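Home About us Planning guide Equipment list Contact

About Ikia

Ikia is a small office that helps workshops and colleges to plan what they will spend on robots and automation. We do not sell machines. Our clients come with a wish and a sum of money, and we write for them a plan which they can follow through the year.

We started with one client, the packing shed at Ostine, and now we have 17. The first plan was too optimistic. It had the price of the arm and forgot the table, the spare parts and the training hours, so we rewrote it in September and the client was patient with us.

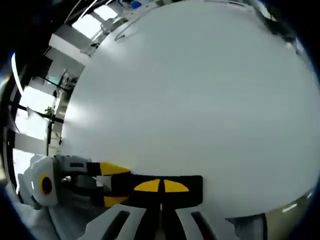
Grippers are the part of the budget where we ask the most questions. A client often puts in one line for them and goes on to the next page. But a tool like this one, with its two light grey fingers, a black body and yellow markings, is several things to keep in order, and we prefer to give the fingers a line of their own. In the Khaemba plan the spare fingers and fixings came to $1,092, which was not in the first draft.

We also plan for delivery. Freight to Fundinville cost one college $2,564, and we now ask for this quote before any other - it changes the order of everything. 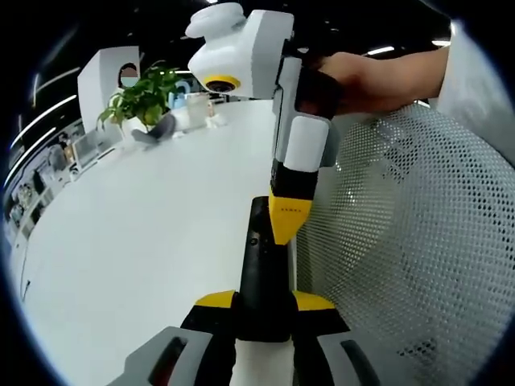
Furniture and floor space belong in the plan too, and they are usually written last. We ask the client to measure the benches before choosing the tools. A big white table and a mesh chair, with room for a person to hold a gripper up to another one, is already a good part of an office. For small items of this kind we hold back $1,000 in each plan.

A first talk with us is free of charge. Please bring your floor plan, even if it is drawn by hand.

Comments

Is the first talk possible by phone? We are four hours away.

Yes, by phone is fine. Mornings are better for us.

We left freight out of ours last year and paid dearly for it. Good page.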